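# tábua, blocos, domingo não, hoje

20 abr 2019

Post rápido que tenho o forno ligado. Finalmente mexi na caixa dos blocos, aquela que veio comigo da casa de Helier e que estava fechada desde julho.
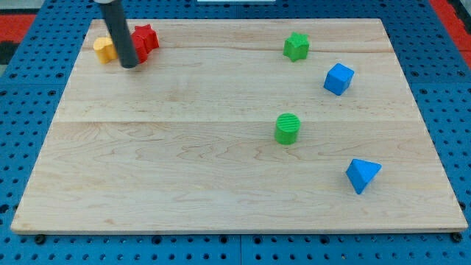 Então: a ideia era só separar o que fica e o que vai para dar. Levei a tarde toda, claro. A caixa tinha 114 peças segundo a etiqueta, eu contei 11 a menos e depois desisti de contar. Algumas devem ter ficado debaixo do sofá antigo. Paciência.

As minhas preferidas continuam a ser as estrelas. Há uma vermelha e uma verde, gordinhas, daquelas que se aguentam de pé numa ponta virada para cima. O cubo azul também fica. E o cilindro verde, que serve de torre, de copo, de poste, de tudo. A amarela recortada nunca soube se é flor ou nuvem, cá em casa sempre foi "a bolacha".

A tábua é outra história. Bordo claro, com nós e um veio ondulado muito leve, gosto imenso. Vê-se a junta a meio, e por mim pode ver-se. Pensei em passar óleo mas tenho medo que escureça, alguem já experimentou? O da Skakero diz que é incolor mas com madeira clara nunca fio. Fica assim por agora.

Coisas a fazer antes de guardar:

- lavar as peças pintadas com pano húmido, NADA de molho (aprendi à minha custa)
- lixar de leve os cantos lascados, 2 ou 3 peças no máximo
- arranjar sacos de pano, os da Algate são pequenos demais
- etiqueta nova na caixa, a velha já nem cola

Separei por forma e não por cor. Da outra vez fiz por cor e durou sete dias, depois estava tudo misturado outra vez. Por forma arruma-se melhor, os cubos encaixam uns nos outros e as estrelas vão por cima onde calhar.

A estante Sandberg continua por montar, falta um parafuso e a vontade. Quando estiver de pé meto lá a caixa, na prateleira de baixo, e a tabua encostada ao lado.

Vou ver do forno. Depois respondo aos comentários do post anterior, não me esqueci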